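**Rurkus Tabletop** is a licensed package of simulated pick-and-place episodes for teams that train or test arm control software. It is supplied by Gorkolo and maintained by Remigiusz Marciniak. Questions about licensing should be sent to Dorota Jabłońska.

## Contents

The standard edition holds 3,690 episodes across 19 room layouts. Each episode includes rendered color frames, joint positions, gripper state, and a short written instruction. A smaller evaluation edition of 636 episodes is provided at no charge to registered institutions.

All episodes use a single arm with a two-finger gripper. Objects are household items of mixed height and shape, placed on low furniture in plain rooms. Several items may stand close together, so that a target can be reached only from certain directions.

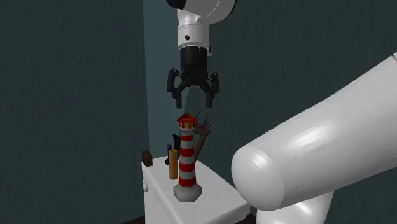

Crowded layouts are tagged `dense` in the index file. Licensees who require only isolated objects should filter on this tag before training. The tag was assigned by hand, and borderline layouts were reviewed by a second annotator.

## Installation

```
tar -xf rurkus_tabletop.tar
python check_index.py --root ./rurkus_tabletop
```

The check must finish without errors before any episode is loaded. Missing files are listed by episode number and may be requested again through the Flirnham download portal.

## Known limitations

- Liquids, cloth, and other soft materials are not modeled.
- Contact between the gripper and thin objects is simplified. Results on these objects should not be taken as a forecast of performance on physical hardware.
- In some views, the arm covers part of the furniture or the objects. These frames have been kept.
- Instructions are in English only. A Polish set is planned for July.

## Terms of use

The license covers research and internal product testing. Redistribution of frames outside the licensed institution requires written consent, except for up to 2,000 frames used in teaching. Work that reports results on the package should state the edition and the version number printed in `VERSION.txt`.

The loader is based on the Dönmez file format, revision 2. Files in revision 1 are not supported and must be converted first.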